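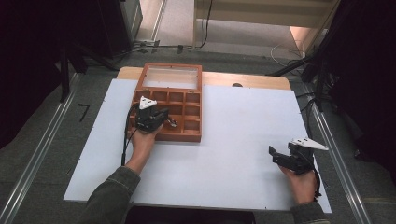

Peadar McGrath keeps his beach pebbles in the shed behind his house in Warrnambool, and he would rather show you the labels than the stones. Each one is a slip of card, typed, with a place, a month and a number. The highest number is 1103.

"A stone with no label is just a stone," he says. He threw out two ice-cream tubs of them last December for that reason, and he still sounds sore about it.

Small collections like his have had a good few years. Clubs that once met to swap stamps now take in buttons, fossils, sea glass and bottle tops, and the secondhand shops along the coast have learnt to put a price on old display cases. A divided box that went for pocket change a decade ago can cost more than anything a beginner will put in it.

Úna Brennan runs Prenimeo, a shop in Geelong that sells storage to collectors. Her customers argue mostly about depth. A shallow compartment shows off a coin or a button well, but a garnet crystal needs room under the lid, and a rattling specimen chips its neighbours.
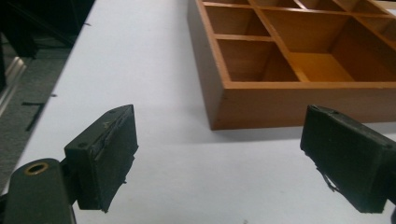
She tells people to buy the box last. Collect for six months, lay everything out on the kitchen table, and only then measure. Most people do it the other way round and end up hunting for things that fit the holes.

Light is the other worry. Dyed buttons and old paper labels fade on a sunny sill, and some minerals change colour - McGrath lost the pink from a piece of rose quartz that sat in his front window. His best pieces now live in a closed drawer, and he rewrote three labels in pencil after the ink went brown.

He has not settled what happens to the lot when he is gone. His niece Fionnuala has asked for the beach glass. The local museum wants the labels, and will take the stones if they come too.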